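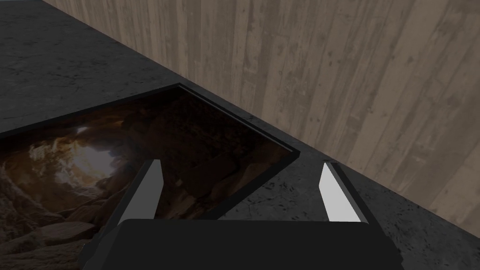 Werkstattbesuch bei Konport: Greifen in der Simulation
Galerie zum Vorführtag am 4. Februar 2020

Der Arbeitsbereich Manipulation bei Konport hat seine Simulationsumgebung für Besucher geöffnet. Vorgeführt wurden der Aufbau der virtuellen Küchenszenen, die Ansteuerung des Zweifingergreifers und die Auswertung der Durchläufe. Durch das Programm führten Kerstin Wegener (Szenen und Rendering) und Uwe Wegener (Regelung). Gerechnet wurde den ganzen Nachmittag live, mit allen Fehlversuchen. Die Bildtexte folgen der Reihenfolge des Rundgangs und stammen von den Vorführenden, redaktionell gekürzt.

Station A: Szenenaufbau

Der Szeneneditor, intern Adanden. Arbeitsplatten, Wände und Einbauten liegen als getrennte Bausteine vor und werden über eine Konfigurationsdatei kombiniert. Oberflächen lassen sich unabhängig von der Geometrie tauschen.

Die Materialbibliothek umfasst derzeit 400 Texturen. Stein und Holz überwiegen. Kerstin Wegener wies auf die Kachelung hin: Wiederholt sich ein Muster zu regelmäßig, orientiert sich das Netz später daran.

Kollisionskörper eines Einbaubeckens. Der Rand ist als eigener Körper angelegt. In der vorigen Version waren Rand und Platte verschmolzen, was bei flachen Anfahrten zu Durchdringungen führte.

Station B: Greifer und Kamera

Blick von hinten oben über den Greifer. Beide Finger sind weit geöffnet, dazwischen befindet sich kein Objekt. Der linke Finger steht über dem Beckenrand, der rechte über der dunklen Steinplatte, dahinter die Bretterwand.

Fingergeometrie. Schwarze Außenschale, helle Innenfläche. Für die Kontaktrechnung zählt nur die Innenfläche, die Schale geht als vereinfachter Quader ein.

Reibwerte der Innenflächen. Eingestellt wird ein Bereich, aus dem vor jedem Durchlauf neu gezogen wird. Auf die Frage nach einem gemessenen Wert verwies Uwe Wegener auf den Prüfstand bei Tiedemann, dessen Daten noch nicht eingearbeitet sind.

Verdeckung durch das Handgehäuse. Bei handnahen Kameras geht der untere Bildbereich für die Objekterkennung weitgehend verloren. Die Maske dafür wird aus dem Modell berechnet – nachzeichnen muss sie niemand mehr.

Station C: Regelung

Anfahrt auf einen Punkt neben dem Becken. Gefordert waren 2 mm Abstand zur Platte. Die Kurve zeigt ein leichtes Überschwingen im letzten Abschnitt, das mit reduzierter Geschwindigkeit verschwindet.

Öffnen und Schließen ohne Last. Der Versuch ist unspektakulär, deckt aber Fehler in der Gelenkkopplung zuverlässig auf. Er läuft vor jeder Messreihe.

Abbruch wegen Kollision. Der rechte Finger hat die Wand berührt, der Durchlauf wurde verworfen und protokolliert. Ob der Mindestabstand zur Wand fest vorgegeben oder gelernt werden soll, wurde unter den Besuchern länger diskutiert. Konport gibt ihn derzeit fest vor.

Station D: Auswertung

Ergebnistabelle der Messreihe vom Dezember, mehr als 3000 Durchläufe. Spaltenweise: Szene, Startlage, Ergebnis, Abbruchgrund. Die Tabelle wird automatisch geschrieben und von Hand stichprobenartig geprüft.

Die 13 Szenen des Testsatzes in der Übersicht. Der Testsatz bleibt eingefroren, bis das Austauschformat Hilley in allen Werkzeugen unterstützt wird. Neue Szenen gehen bis dahin ausschließlich ins Training.

Gegenüberstellung zweier Lichteinstellungen. Gleiche Geometrie, gleiche Startlage, andere Helligkeit. Bei flachem Licht sinkt die Erkennungsrate an Kanten zwischen Stein und Holz merklich. Die Ursache ist nicht abschließend geklärt, vermutet wird der geringe Kontrast im Schattenbereich.

Fragerunde am Auswertungsplatz. Themen waren vor allem die Übertragbarkeit auf reale Greifer, die Rechenzeit je Durchlauf und die Lizenzierung der Texturen. Zur Rechenzeit wurden keine Werte genannt, da die Hardware im Frühjahr gewechselt wird.

Hinweise

Die Vorführfolien können beim Arbeitsbereich angefragt werden. Szenendateien werden vorerst nicht weitergegeben. Bildschirmaufnahmen aus der Simulation dürfen mit Nennung von Konport verwendet werden, Aufnahmen mit erkennbaren Besuchern nur nach Rücksprache.

Korrektur: In der ersten Fassung dieser Seite waren die Bildtexte zu Reibwerten und Fingergeometrie vertauscht.

Bildtexte: Kerstin Wegener, Uwe Wegener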